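From: Gilles Delorme
To: handheld-grippers list
Date: Dec 28, 2024
Subject: Re: Re: finger pads on cloth - blue ribbed vs flat ones

Ketsara Saithong wrote:

> Hi all,
>
> We are about to order finger pads for the spring and I'd like to hear
> from people who have used the ribbed blue ones on clothes for more than
> an afternoon. Our flat pads (the Gaillard ones, cast in house) are fine
> on boxes and cups and hopeless on anything thin. They slide off. If we
> squeeze harder the fingers bow outward and the tips lose contact first,
> so harder is worse.
>
> Questions:
>
> 1. Do the ribs snag on knits?
> 2. How do you pick up one layer and leave the blanket behind?
> 3. Zoltitine or the plain wide angle lens? Our people want the narrower
> view because the lines come out straight. I am not convinced.
> 4. Anyone running the Pleltgate controller with these? Our jaw width
> readings drift over a session and I can't tell if it's the encoder or
> the firmware.
>
> Also if somebody has a spare set of fingers with the triangle cut-outs I
> would pay postage. Ours arrived solid and they are heavy by lunchtime.
>
> Thanks,
> Ketsara

Ketsara, sorry for the delay, was on the road and then it was the holidays. Quick answers, then the longer stuff. Typing this between two other things so forgive the order.

Snagging. Some, on loose knits. An old wool sweater caught twice and one of those pulled a loop out. Ribbed cuffs and waistbands on jackets have been OK so far. Fleece is OK too but it leaves fuzz in the grooves and once they're full the pads behave like your flat ones. Toothbrush, dry. Don't use alcohol, we did and the surface went shiny on one pair.

Numbers since you'll ask. I ran both pad types on the same pile of clothes, 1,330 grasps with the ribbed ones, of which 1,196 lifted and held till we let go. I counted a grasp as good if the cloth stayed in the jaws for 3 seconds. That's it, no fancier than that. With the flat pads I stopped after 200 because I was spending the time picking things up off the floor. I don't want to put a percentage on the flat ones, the order of the clothes wasn't shuffled right and the slippery stuff came early. Gotholm has the sheet if you want it, ask me offlist and I'll get you the link.

Failures on the ribbed side were mostly three kinds:

- closed on nothing, tips a bit too high, cloth springs back
- got two layers or the blanket as well
- started fine then crept out sideways when the arm moved off, mostly shiny linings

Second kind is your question 2. I don't have a clean answer. What works for us is going in with the jaws wide, tips touching, then push down a hair and close slowly so the cloth makes its own ridge between the pads. If you close fast you scrape over the top and get a pinch of nothing. If you push too hard you get the blanket. Fleece under the garment is the worst case I know of because it grabs the garment from below and comes up with it. On a bare table the same jacket is easy. But people don't keep their clothes on bare tables, so we practice on beds.

Go for an edge where something changes thickness. A waistband, a hem, a zipper. The stiffer part lets you get the pads around it and the thin part follows. Grabbing next to a zipper is good, grabbing ON the zipper is bad, the teeth ride along the ribs and it slips a little with every tug, and I worry about the pads.

And line up the ribs so they run across the pull and not along it. Sounds obvious. We had one pair glued in ninety degrees off for most of February last year and blamed the controller the whole time.

Lens. I'd stay wide. I know the straight lines look nicer and the calibration people will be happier with you, but with the narrow one I lost the rest of the garment as soon as the tips got close, and then whoever is holding it starts guessing where the sleeve went. With the wide one you keep the fingers, the cloth and most of the bed all the way down. The middle bulges, fine, you can undistort afterwards. You can't put back what the lens never saw. The Zoltitine is the better made of the two, focus ring doesn't creep, but I had to tape over the mount because it reflects off the screws under a ceiling lamp. Shutter is still the real problem indoors. Anything that moves quickly near the jaws smears. Raise the gain, live with the noise, or bring a lamp.

Two grabs with the ribbed pads and the wide lens, same black garment on the green fleece: 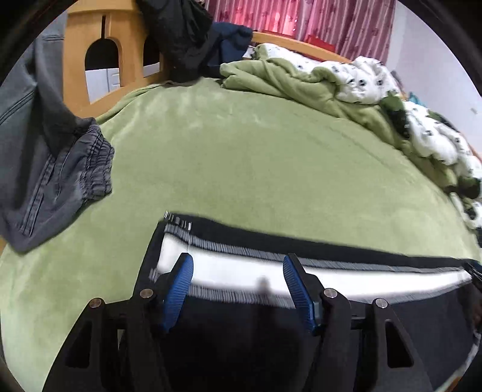
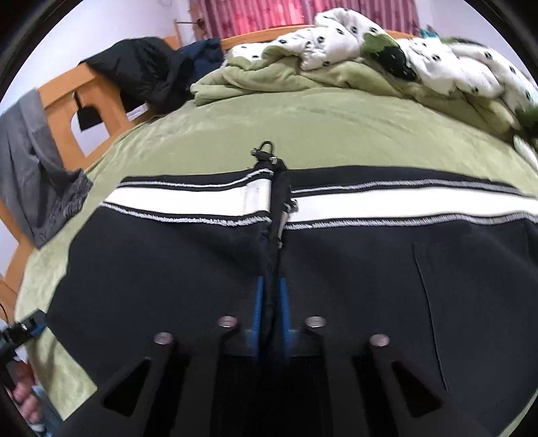
Controller. Yes we had the drift. For us it was neither the encoder nor the firmware, it was the spring pin on the left side working loose, so the fully open position changed a little every hour. Easy test - write down the width reading fully open at the start, do it again when you stop, then wiggle each finger by hand and see if the number moves. If it moves on one side only it's mechanical. If both, then I'd look at the encoder cable, the Pleltgate connector is stiff and the cable wants to back out of it when you bend your wrist.

There is a zeroing command in the newer firmware but it zeros on CLOSED, so with pads fitted you're zeroing on pad compression, which changes with how hard you squeeze. I zero on open against a block. Takes a minute. Somebody on this list wrote a script for it a while ago and I can't find the message, if that was you please resend.

Logging rate, leave it at the default. I turned it up and got dropped samples in exactly the bit where the jaws close.

Weight. Agreed on the solid fingers, they're miserable. The ones with cut-outs flex a bit more but for cloth I think the flex helps, the pads settle flatter. For hard objects it's the other way, I'd want the stiff ones back. I have one spare pair, used, screws included, one thread is a bit chewed. Yours if you want it, just send me an adress. If you print your own don't scale the holes up to save more weight, we tried and the finger cracked at the lower corner of the triangle.

If you're ordering anyway: get twice as many pads as you think. They don't wear evenly, the outer corner goes first, and swapping only one side gives you a grip that twists the cloth. Always swap both. Mark the date on the back with a paint pen before you glue.

Glue vs screws for the pads - we went back and forth. Glue holds better, screws you can change in the field. Currently thin double sided tape, which I was rude about when Gaillard suggested it and now I use it everywhere. Peels off clean, has held through everything except one very warm car.

Still open on my side, if anyone else is reading:

- has someone tried softer pads with the same ribs? I'd expect better on linings and worse on denim but that's a guess
- any arm mount for this finger set that doesn't put the camera further back than on the handheld? Ours sits too high and the views don't match, so what we record by hand is half useless for the arm
- wrist strain. I get maybe a good hour and then my closing speed goes all over the place, you can see it in the width log. Do people swap operators on a timer or just when somebody complains

I'll rerun the flat pads properly in the new year with the clothes shuffled, same stopping rule, and post whatever comes out even if it makes me look silly. Might add the towel set if theres time.

Gilles

PS Ketsara, your attachment from the first message didn't come through on my end, only the text. The list strips anything zipped I think.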